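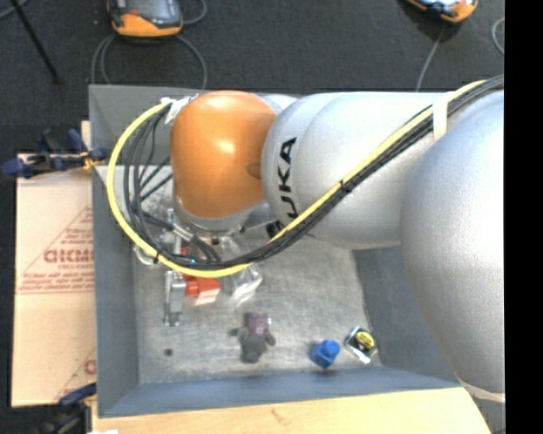

Sylvain Brunet thinks I should have written this down the same night, while I was still annoyed, and that anything I put on paper now will come out too kind. He may be right. He drove both ways, so he gets his opinion in first.

June 2019

Open day at the Pundberg lab, out past Grutstead. The flyer promised "the future of picking," which in our part of the county could have meant strawberries. It meant a robot arm and a bin.

We got there early and were given name tags and a map of a building that has one hallway. The coffee was in the Dunstan room. The talk was also supposed to be in the Dunstan room, until they found the projector was in the Susgate room, so we all carried our coffee down the hallway and stood there while a young man in a very new polo shirt looked for the right cable. I've sat through worse openings. I was once at a ribbon cutting where they'd left the scissors in Ohio.

The talk was short. The problem, as he told it, is that a machine in a car plant picks up the same part in the same spot all day and is happy, and the minute you give it a bin of odds and ends it goes to pieces. Everything is a different shape. Some of it is see-through. Some of it is soft. He said "deformable objects" four times before a woman up front asked if he meant stuffed animals, and he said yes, for example stuffed animals.

Then on to the arm. I had expected something about the size of a desk lamp. It's a big KUKA, silver with an orange joint, and it leans over that gray bin like my uncle over a buffet. The part I liked best was the cables. All the smooth expensive curves, and then a fat yellow cable looped around the outside with a bunch of black ones, held on with a strap and cable ties and some crumpled white tape. I felt better about my garage. Sylvain said tape is what you use when you plan to change your mind, and that a finished machine would worry him more in a place like this. He fixed elevators for a living and I usually let him have these.

What was in the bin: a little gray plush thing lying there with its limbs out, a blue something, a red something, a clear plastic something, and a small black package with a yellow label. I asked what the blue one was and was told it was "an object." Fair enough.

The gripper has a metal finger with a tiny fork at the end, and it goes down next to a thing very, very slowly, the way you'd reach past a sleeping dog. On the first try it closed on nothing at all and rose up with great dignity. The second try got the red one. People clapped. I clapped too, I'm not made of stone. It dropped it a moment later and the clapping sort of trailed away, and the polo shirt wrote something down.

They let us ask questions. A man wanted to know if it would take jobs at the Grutstead warehouse. The answer was long and had the word "alongside" in it a good deal. A boy wanted to know if it ever got the stuffed animal, and that answer was much better. It does, on good days, though for most of last December it kept grabbing the shadow. He told us they've logged 3124 attempts on this setup. He didn't say how many of those went well and the boy was too polite to ask, so I did, and he said "it depends how you define well," and I wrote that on my map to use on my dentist.

What surprised me is how long I stood there. Sylvain went off to look at the loading dock and came back and I hadn't moved. You start rooting for it. It stops, it thinks or does whatever it does, it shifts over by a hair, and you catch yourself leaning the same way. A woman beside me was whispering "left, left" and she had told me in the hallway she only came for the parking.

Two cookies each, by the way. There was a sign. I had three and blame the excitement.

On the drive home Sylvain said he gives it ten years. I asked ten years until what and he said he'd have to think. We stopped for gas and I dropped my keys between the seat and the console, and spent two whole minutes getting them out with a finger and a thumb. He timed it.

They do another one in December. I've put it on the calendar in pencil.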